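Plalwood Juice Project: progress report to the Huvar Fund
Second report, covering harvest to the end of January

Hello again, and thank you for being so patient about the form! I've kept to your headings where I could and wandered off where I couldn't.

How the season went

It was a bumper year for apples and a terrible year for getting them in. The early eaters came in a great rush while we were still scrubbing out the shed, then we had that long wet spell when you couldn't get a barrow across the bottom orchard without sinking it. By the time the ground firmed up the Bramleys were falling faster than we could pick them up. I'd go home with my pockets full of them (my kitchen still smells of stewed apple, and I'm starting to go off crumble).

Even so, 284 households brought us fruit. We'd told you to expect fewer, and I did think at the start of the autumn that we'd been too cheerful with our leaflets. What made the difference was the Sunday drop-off. People would turn up after lunch with carrier bags, old suitcases, a pram, whatever they had, and stop for a chat while we weighed it all. A lot of them had one tree, far too many apples and a guilty conscience about the lawn.

We bottled 2,000 litres altogether, and I'm very pleased with that. Half went back to the people who brought the fruit and the rest was sold at the Plalwood market and through the village shop. The cloudy sells much faster than the clear. I prefer the cloudy myself, so I've stopped arguing about it.

Pressing and bottling

The old rack press did nearly all the work. It leaks a bit at the corner of the tray and you need a folded cloth under it, but it gets more out of a pile of pulp than you'd believe. We tried the Pramanik press alongside it for the softer apples and pears. It's quicker to set up and much easier on the back, though the bags that came with it split at the seams and had to be stitched again. If you ever fund another group like ours, I'd tell them to budget for spare bags.

The pasteuriser was the slow part, as I said in my first report. It holds only so many bottles and it takes as long as it takes. On the busiest days we were still lifting bottles out well after dark with everybody wanting their tea. I've changed the order of the day so the first batch goes in before we've finished milling, and that helped a good deal from half-term onwards.

We had one bad batch. Some of the perry pears had sat too long in the sacks, and the juice tasted of wet cardboard. It went on the compost. Annoying, but I'd sooner lose a batch than have someone's gran pull a face over it.

Schools and visits

Both of the primary schools came, one on a lovely dry morning and one in sideways rain. The rainy lot had the better time, I think. They tasted everything, they voted for the sharpest juice we had, and one class sent us a poster of a worm in a woolly hat which is now up in the shed. You asked for feedback forms from these visits. I have them, but they're mostly drawings. I'll scan them in and send them separately.

The grafting day had to be moved and is now going to be at the end of winter, when the wood is right for it. It's already fully booked, with a waiting list. There's an old russet behind the chapel that nobody can put a name to and half the village wants a cutting.

Money

I'll send the full sheet with the receipts, so this is only the short version. Bottles and caps cost more than we'd planned, the shed repairs cost less, and the insurance was the same as last year (hooray). We have £330 of your grant unspent. I'd like to ask if we can carry it over and put it towards a second set of press cloths and some proper labels. Ours peel off in the fridge.

Sales covered the electricity and the water, with a little over. I haven't counted the January market in that yet as they pay us a month behind.

Things I'd like to do differently

Start the leaflets earlier. Have somewhere dry for people to queue. Ask for apples in boxes, please, as the ones in bin bags sweat terribly and come out bruised. And get the fruit washing sorted, as our two baths and a hosepipe were really only ever meant for one season. I've been reading up on washing and sorting lines in the evenings, the small belt sort you see on farms, and Trorkis have been very generous with their time on the phone. I haven't made up my mind. The shed floor slopes, the door is narrow, and we'd need to move the shelving before anything of that length could go along the back wall. A green belt conveyor on an aluminium rail, side-on, with the roller end at the left:

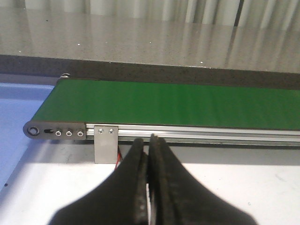
What I need from you

A yes or no on carrying over the £330, and whether you want the scanned drawings as one file or separately. I've also put a case of the cloudy aside for your office. It keeps perfectly well, so tell me when somebody will be in and I'll drop it round.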